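Laundry point, ground floor: settings and use

The front-loading washer on the ground floor is now open for general use.

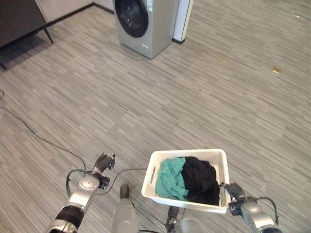

Bookings are made on the sheet by the door, in slots of two hours. A slot covers loading, one full cycle and unloading. If a load has not been collected when the slot ends, the next user may take it out and leave it in a bag with the slot number on it.

The maximum load is 8 kg dry weight for cottons and 3 kg for wool and delicates. Overloading was the cause of both faults reported in April. In each case the drum failed to balance, the machine stopped before the final spin and the load had to be drained by hand. Asif Malik has since reset the unbalanced-load cut-out. If the machine stops with water in the drum, leave the door shut and report it to him.

Recommended settings are as follows.

Towels and bedding: 60 degrees, full spin.
Mixed colours: 40 degrees, full spin.
Cushion covers from the Wistier room: 30 degrees, reduced spin, zips closed.
Wool: wool programme only, no softener.

Liquid detergent is preferred. Powder has been leaving a residue in the drawer at 30 degrees, and Rogelio Estrella has asked that anyone who does use it rinse the drawer afterwards. The measure for a full load is one cap. Half a cap is enough for anything smaller.

The floor on this level is carpet tile, so wet items must not be put down on it. Carry them in a basket or a lined bag. A tile that has taken water should be lifted the same day and dried on edge, with the backing exposed. Spare tiles are held in the Sirkden store, and 14 remain from the original batch. Replacements should be laid with the stripe running the same way as the tiles next to them.

The brass-coloured floor plates are to be kept clear of baskets and detergent bottles.

The lint filter will be cleaned every Saturday at 9 am, and the machine cannot be booked for that hour. Leave the door ajar after use.

Faults: Asif Malik. Bookings and lost items: Ximeng Yan.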